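The Dull Jars
Opinion, by Tanner Petrenko
24/08/2018

Every few months somebody at Dalsgaard asks me when the robots will be able to learn by watching a video of a cat. I say soon. It's easier than describing my job, which is to move jars.

I should say that I move jars through a robot, by remote control, for the benefit of a second party, a learning system, that will study my example and one day move jars without me. Our set at Piltside currently holds 1352 of these examples. I recorded 813 of them. My mother has asked me to stop bringing this up at dinner.

My complaint is with the word "demonstration." It suggests a person of skill, showing off. When Eduardo Lumanlan and I started in March we took the word seriously, and we performed. Each jar went from the table to the tray in one clean sweep. We got fast. We got, God help us, graceful. Then we trained on the first 200 and turned the thing loose, and it reached gracefully for a spot an inch to the left of the jar, closed on air, and carried the air to the tray with enormous confidence.

Of course it did. It had never seen either of us miss. We had given it a driving school where the car is always in the middle of the lane, and then we were hurt when it went into the ditch.

So I have come around to bad examples. I mean bad with a recovery attached: the grip that lands crooked and gets redone, the approach that starts from a silly angle, the jar that has to be set down and picked up again by the other end. These take longer and look terrible. Visitors from Pramell watched Eduardo do 4 of them in a row and asked, kindly, whether he was new.

The people who pay for data don't love this either. They like a big number and a short clip. At Muvbridge, where I worked before, we were measured on examples per shift, and you have never seen such a lot of people agree on one place to put a jar. It was always the same place. The system learned that place by heart. Move the tray over by the width of a hand and you had an expensive coat rack.

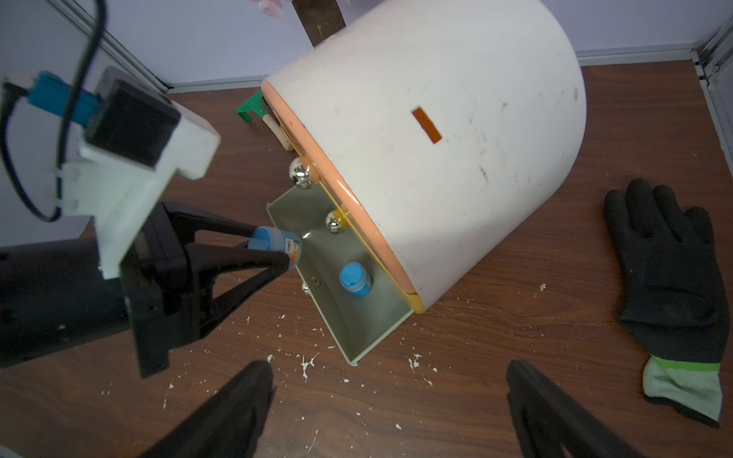 How many examples does a robot need to learn a simple task?

Fewer than the sales deck says if they differ from one another, and more than you can stand if they don't. I would take 200 that start in different places and go wrong in different ways over a thousand copies of my best afternoon.

There's an argument against me, and Eduardo makes it, usually while I'm eating. Teach from fumbles, he says, and you'll get a fumbler. He has a point. We did get one version that picked up each jar, put it down, reconsidered, and picked it up again, like a man packing for a trip he doesn't want to take. We threw out the dithering and kept the real recoveries, and it got better. Sorting one from the other took us longer than the recording did, and there's no line for it on the invoice.

I'd like one. Until then I'll be at the controls, missing a jar on purpose, which my mother says I could have done at home.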